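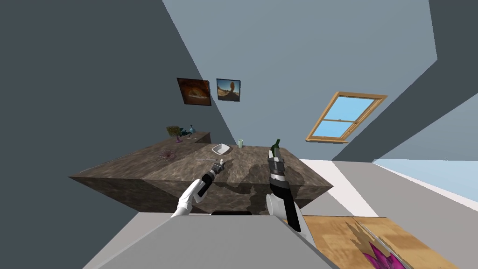 Brown and gray veined counter in the middle of the room

Home › Kitchen & Bath › Counters & Surfaces › Ask the Community

Dull rings on a veined stone counter – can I repair it myself or must I call someone?

Posted by Ilie
2 answers · 14 comments · Share

Hello to all. I hope I am in the correct section, and excuse me please if my English is sometimes stiff.

Five months ago we moved to an apartment in Flavthorpe, in a building from 1981. The kitchen was renewed by the owner before us and has a big counter in brown and gray with veins and cloudy parts in it. We like it very much. It was one of the reasons we took this apartment and not the other one, which had a better balcony.

The problem is on the side where we eat breakfast. There are now several dull rings, the size of the bottom of a glass. They are not brown or yellow like a coffee stain. When I look from directly above I almost do not see them, but when I bend down and look toward the window in the morning, they are very clear, like someone breathed on the stone and it stayed. With the finger I can feel a very small difference on one of them. On the others I feel nothing.

What I have tried until now:

Warm water and dish soap, with a soft cloth. No change.
A paste of baking soda, left for one night under plastic film. No change, or maybe a little whiter, I am not sure.
A kitchen spray with lemon smell. After this I think there was one more dull place than before, so I stopped.

The owner before us left no papers about the counter. My wife says it is marble. My brother-in-law says it is granite and that granite can't be damaged by anything, so the rings must be dirt. I called one company and they wanted 2858 for polishing the complete surface and sealing it, and the man did not ask me even one thing about what stone it is. It is a lot of money for us when the dull places are all in one corner.

So I would like to know these things. How can I find out what material it is without breaking a piece from it? Are these rings dirt or damage? And is there a way to treat only the corner, or will it then look different from the rest? We have guests coming in November and I would like to have it decided before this, but it is not a catastrophe if not.

I thank you in advance.

3 people are following this thread

Treluvitz
Reply · Share · 21 found this helpful

Good morning. I worked for many years in a stone yard (now I only do window sills for relatives), so I can maybe help, also with my English, which is not my first language either.

What you describe is called etching. Acid touches the stone and eats a very thin layer of the polish. Orange juice does it, wine, vinegar, tomato, and also your lemon spray if it has real citric acid inside. Please put the spray away. A glass with some juice running down the outside makes exactly a ring like yours. You can't wash it off, as there is nothing on the stone to wash. The shine itself is missing.

For finding the material, choose a place where nobody looks, for example under the overhang or behind where the toaster stands. Put one drop of white vinegar there and wait a few minutes, then wipe with water and dry it. If the place became dull, you have a stone with calcium in it: marble, limestone, or some of the stones that shops sell under fancy names. If nothing happened, it is probably granite or quartzite, or a factory material, and then your rings are something else and you should write again. Veins alone don't tell you much. I have seen granite with beautiful veins, and I have seen printed laminate which made a good colleague of mine look twice.

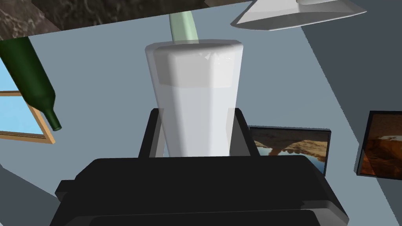

For the rings where you feel nothing with the finger, a polishing powder for marble is usually enough. Buy the one for marble and not the one for granite, they are different. You wet the place a little, put a small spoon of powder, and rub with a damp white felt pad in small circles. It should become like thin cream. Don't let it dry. After one or two minutes wipe it, rinse well, dry and look from the side toward the window, as you did before. Repeat if needed. Work a little bit over the border of the ring, otherwise you get a shiny island with a gray line around it.

The ring that you can feel is deeper. Powder will make it better but it will not disappear completely. For this one needs diamond pads, starting finer than you think, and here I would let a professional do only this corner. Ask for a price for spot repair. Many companies don't offer it until you say the word.

About sealing: it is good against oil and coffee, but it does not stop acid. If somebody sells you a sealer against etching, ask him twice.

Sorry that it became long. One more thing, if your surface is matte from the factory (they call it honed), do not use polishing powder at all. Then you would get shiny spots, and that is more ugly than dull ones.

Ilie
Reply · Share · 4 found this helpful

Thank you very much, this is more than I hoped. I made the vinegar test on Tuesday behind the toaster and yes, there is a dull point now. So my wife was right and I had to say it at dinner. The surface is shiny, not honed. I ordered a small box of powder and will begin with the weakest ring. We also put a tray on the breakfast side for the juice.

Trisau
Reply · Share · 2 found this helpful

We had the same and just use coasters now, and after a time you don't see the marks anymore. Marble gets old, it is normal. My aunt rubbed hers with olive oil and it looked good for a week – then it was sticky and she had to clean everything with soap again, so maybe not this.

Also check if your rental or home insurance pays. Ours did not.

Show 11 more comments

Related: Oil stain near the stove · Which cleaner for limestone · Chip in the counter edge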